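Subject: Re: Small toy vehicles - how do you all store them?
To: the Drilport toy swap list
Date: February 13, 2021

Hello all,

> We have inherited a whole carrier bag of little cars and vans from
> the cousins and they are everywhere, under the sofa, in the bread
> bin, one in my slipper. Is it worth getting one of those drawer
> units or do people just use a big box? Also is anything in there
> worth keeping back for the Danby table, or shall I bring the lot
> to the swap?
> (Sikard Road)

I do feel for you with the slipper! We had the same trouble a couple of winters ago, when my brother cleared his loft and sent over what he called "a few bits", and I ended up with 189 vehicles on the landing carpet. I only know the number because my youngest insisted on writing every single one down in an exercise book, with a mark out of ten beside each (the tractors did very well, the saloon cars less so).

On your second question first: please do keep back any little vans and buses. They are always the first to go on the Danby table, and people who wouldn't look twice at a racing car will come back across the hall for a nice red and white one. I'm very fond of this sort myself and have been known to buy back my own donations.

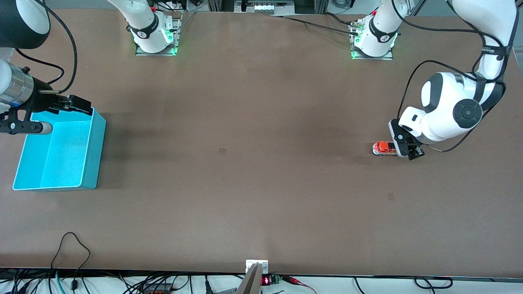
Red and white with a white roof. Van or bus? We can't agree in this house.

As for the storage, I would steer you away from drawers. We had a drawer unit from Vincze, a handsome thing, and the children simply pulled the drawers out and used them as garages, so everything was back on the floor by teatime. What has worked for us is plain open plastic bins with no lid, in bright colours, and one bin to each sort of vehicle. Emergency services in one, farm in another, and so on. Little ones can see straight down to the bottom and they can't get their fingers pinched.

I'd go for the rectangular ones if you can find them, as round tubs waste such a lot of shelf. Ours go along the bottom of the bookcase and come out on the table for sorting, and then it is a matter of everybody picking up one thing at a time and arguing over where it goes, and that can fill a whole wet afternoon if you let it.

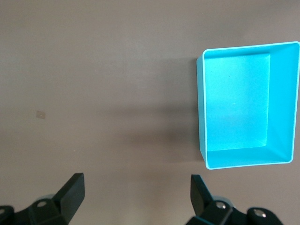 Turquoise bin, nothing in it yet. Vans and buses, I think.

I have two spare bins you'd be welcome to, if you don't mind a bit of felt pen on the side. I could leave them in the porch on Tuesday, or hang on to them until the swap, whichever suits you.

Oh, and do check the bread bin again. We found a milk float in ours at Easter.

Warmest wishes to everybody,
The one with the landing carpet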